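**The Grip That Would Not Let Go**

The fault came in November, at the Ustgate workshop of Jelerari, after nearly 300 good cycles. A gripper closed on a cup and stayed closed. The operator gave the open command 4 times. On the screen the status was green.

Allberg, who supplied the motor controller, first blamed the cable. It was replaced, and after 600 more cycles the jaws locked again. This time an operator's glove was caught for 30 seconds. The hand inside was not hurt, but the team stopped all work that afternoon.

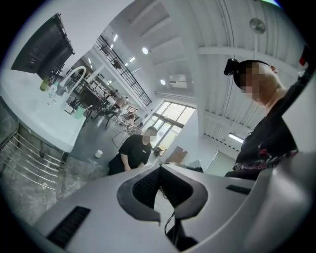

The cause was in the software: when the force sensor lost its signal, the controller kept the last value and continued to press. Now a lost signal means release. Testing has started again with the hand-held tools, in the room with the sink, where cups stand on the white counter and the black cable goes down through the rubber opening of the gripper. Ķēniņš, the insurer, still wants a mechanical release on every unit. The first ones are promised before spring.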